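How Much Salt Does Pasta Water Need?
Food and Everyday Science, project report
17 October 2023

I picked this topic because my family fights about it. My grandmother salts the water until it tastes like the ocean, and my dad uses one sad pinch. So for my project I wanted to know if the people eating the pasta can really tell (I was hoping Grandma would win, I'll admit it).

I used Woltard spaghetti from the Skerkora market on Hovland Street, the same kind every time. Each batch got 1000 grams of water. One pot had no salt, one had 2 grams, and one had 6 grams. I wanted a fourth pot with way more, but my test run in March came out so salty that I couldn't finish my bowl!

Everything boiled for the time on the box, then I drained it and served it plain. No butter, no cheese, which my tasters complained about a lot. They were mostly kids from my dorm at Oltent, and they didn't know which bowl was which. I asked them to put the bowls in order from flat to salty and then pick a favorite.

Nearly everyone found the plain one right away. "Wet cardboard" was written on more than one card. The other two were harder, and plenty of people mixed them up, especially if they tasted the saltier bowl first. I should have given them water between bites from the beginning, but I only thought of it halfway through.

The favorite was the 6 gram batch, though a few people loved the middle one and wouldn't budge.

My biggest mistake was the scale. It jumps around with tiny amounts, so my 2 grams may be a bit off. I also lost one batch when I read 900 on the display and poured it in anyway, so I had to start that one over.

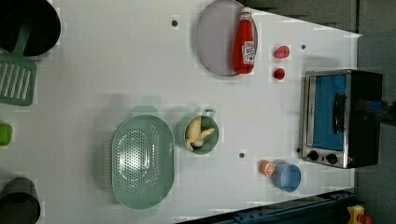 Next time I'd like to try the same thing with sauce on top, and I want to see if salting after draining gets you to the same place. Grandma says no way. Dad has asked for a rematch.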